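Lodo two-arm kit — review notes and sample episodes

Status: mostly done, tidy later. Loan kit from Ralley, on the bench since June.

## What's in here

- `episodes/` — 417 runs, fruit to plate, both arms
- `failed/` — 95 of those, copied out so you can look at them without digging
- `notes.txt` — my bench notes, unedited, sorry
- `config/` — joint limits and gripper settings as shipped, plus mine

No depth. No audio. One fixed view per episode.

## Setup

Arms go on the front rail, left one first. Don't tighten fully until both cables are run or you'll be undoing it all again. Took me most of an afternoon, manual says 20 minutes. Calibration script is fine once you find it (it's in the `tools` folder, not where the manual says).

Power up left then right. Other way round the right arm doesnt register and you get a blank error.

## The task

Pick one item of produce, put it on the red plate. Artificial fruit thoughout, so don't read anything into grip force. Netted fruit is the awkward one — fingers catch in the mesh and the release goes wrong — so there's more of it than anything else.

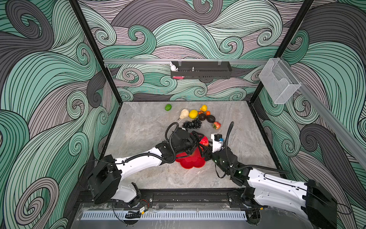
Edgardo Talavera thinks I'm too soft on the grippers, and that anyone buying this for a teaching lab should ask Ralley for the softer finger pads before paying. He also reckons the handover speed should be capped in the shipped config, and that leaving it to the buyer is asking for bent fingers.

Fair on the pads. I've left the speed alone in `config/shipped` and capped it in `config/mine`. Use mine.

## Good / bad so far

- Good: arms repeat well, software installs clean, support answered same day
- Bad: manual, cable routing on the right side, release on netted things
- Not tested: anything heavy, anything with a lid, running overnight

## Known problems

- Episode 301 has a gap in the joint log. Video is ok. Skip it for training.
- Labels say "orange" and "tangerine" for the same thing. Will fix.
- Gripper state is logged a bit late against the video, constant offset, value in `notes.txt`

## Use

Fine for research and teaching. Not for resale. Questions about the data to Rachid Metwally, questions about the kit go to Ralley direct.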